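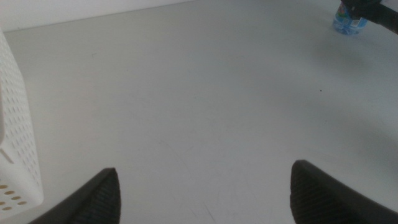

Can a machine tidy up after us yet? Some of the time, yes, and that small word "some" is what makes this such a fun field to follow! Clearing a table is the chore we get asked about most at Nodstead, and it's a good test. A water bottle is clear plastic below the label, so you see the bluish water inside, and a white basket against a pale wall can be hard to pick out too. A person sorts that out without thinking. Gripper fingers with ridged rubber pads can hold plenty of shapes, but first the software has to decide where the bottle ends and the background begins.

What chores can robots do well right now?
Vacuuming flat floors, mowing plain lawns, and moving boxes of one size from one spot to another. Picking up single items and dropping them in a bin is coming along fast – our Jotcombe bench ran 300 pickups in July and 118 of them needed no help from a person. We were thrilled with that (the year before, we'd have been happy with 20).

What about laundry?
Putting clothes in a washer, often. Folding them, slowly. A T-shirt never lands the same way twice, and fitted sheets beat most of us as well.

Are two arms better than one?
For opening jars or folding towels, very much so. For putting a bottle in a basket, one is plenty, and the second mostly has to stay out of the way.

Is shop work easier than housework?
Usually! At a packing station the table stays put and the lights stay on. The Arrieta project has been looking at small shops where the jobs change every few hours, and that starts to feel a lot like a kitchen.

How much practice does a robot need?
It depends on the chore. Stilonia, our practice set for table clearing, has 2,000 recorded tries, and we still add more whenever a new kind of cup gives us trouble.

Should I wait before buying a new dishwasher?
No, get the dishwasher. Loading it is still your job for now – we're working on it.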